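Home Blog Archive Contact

3 min read

Cleaning up old redirects

I spent most of Monday on redirects for a client's site. Benetti sells replacement parts for commercial kitchens, and the site has been moved twice since I started looking after it. Each move left its own layer of rules, and the file had grown to 400 lines.

The problem showed up in the crawl report. Google was still requesting product pages that were dropped two moves ago, going through one old address, then another, and landing on a category page. A person clicking a link wouldn't notice. Still, I don't like seeing three hops where one would do, and a few of the chains ended on a 404.

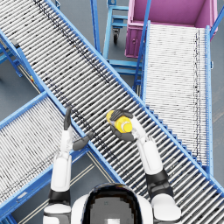
I exported the whole list to a spreadsheet and sorted it by destination. Then I ran every old URL through a crawler and wrote down where it finished. Where the final page was a good match, I pointed the old address straight at it. Where the product was gone and there was no replacement, I let it return a 410. I used to send everything like that to the home page. Muchen Xu talked me out of it a few years ago when we both worked on the Villalba account, and I haven't gone back.

The trailing slashes took longer than they should have. Half of the old rules had them and half didn't, so I had 30 pairs that did the same job. I merged those by hand. 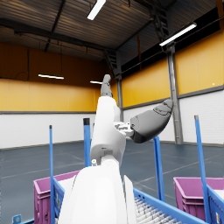 Robot arm and bins, computer rendering.

After that I checked the internal links. The blog had plenty pointing at old addresses, mostly in posts Howard Whiteley wrote before the first move. I fixed them in the database with a search and replace, after taking a backup. The sitemap was also listing redirected pages, so I rebuilt it and submitted it again in Search Console.

The site has 3,000 indexed pages and I don't expect rankings to change much. I'll look at the crawl stats again in July. Next up is the Brastville store, where the filters create a new URL for every combination of size and color.

Older posts Newer posts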